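# Unit 5: Dry Goods, Packaging and Counter Storage

Povedside Kitchen Skills, handout for January intake
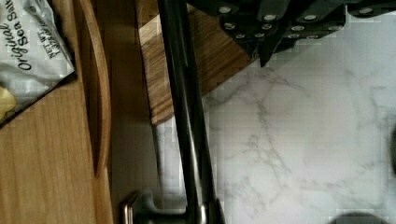 Snack bags are treated in this unit as short-term packaging. A filled bag is sealed with gas in the headspace, and the protection ends when the seal is opened. From that point the product takes up moisture from the room air.

## 5.1 Opened bags

- Press out the air, fold the top over twice, clip across the full width.
- Write the opening date on the clip tag, never on the net weight line.
- Store away from the stove and out of direct light.
- Salted chips: check texture after 5 days.

A rolled top without a clip counts as open – mark it that way on the storage sheet.

## 5.2 Sharing a counter with knives

Knife blocks and food packaging often end up on the same surface. Keep 30 cm between the block and any bag or open container. Handles should face the user's working hand. Knives go in clean and fully dry; moisture in the slots cannot be seen from outside.

Riveted handles collect residue around the rivet heads. Wipe along the handle, then around each rivet.

## 5.3 Surfaces

Wood and stone are cleaned separately. Crumbs and salt are brushed off wood before any damp cloth is used – salt grains scratch an oiled finish. Joints between the two materials get a dry brush.

Reading for next session: Fonseca storage tables, section 2.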